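Steamed bun

From the Gradinier Food Pages, last changed 2/26/24

A steamed bun is a small bread cooked over boiling water instead of in an oven, and I'll admit straight away that I like them far more than is sensible. 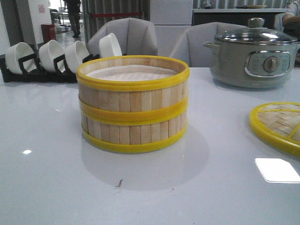 The dough is plain enough: wheat flour, water, yeast, a bit of sugar and sometimes a spoonful of lard or oil. Steam never gets hot enough to brown it, so you end up with a soft, pale skin and no crust at all. In northern China the plain ones are called mantou and the filled ones baozi, though the names wander about a good deal once you travel (my neighbours in Koltitz call every one of them a dumpling, and I've stopped arguing).

Fillings

Pork with spring onion is the one most people meet first. I'm also very fond of sweet red bean paste, and of chopped greens with mushroom – do squeeze the greens out well or the bottoms go soggy! The Lei bakery in Norus does a custard one every October that I'd happily walk across town for.

Making them at home

My usual batch takes 200 grams of flour and gives me small buns, each with a good spoonful of filling. Let the shaped buns rest until they feel light when you pick one up, then steam them for 13 minutes over a steady boil. Turn the heat off and leave the lid alone for a little while afterwards, or they can wrinkle and sink. They still taste fine like that, I should say, just a bit sad to look at.

Keeping

They freeze very well once cooked. Steam them again straight from the freezer, or slice cold plain ones and fry them in butter for breakfast – my favourite way of using up the last few.

See also: Dumpling, Flatbread, Rice cake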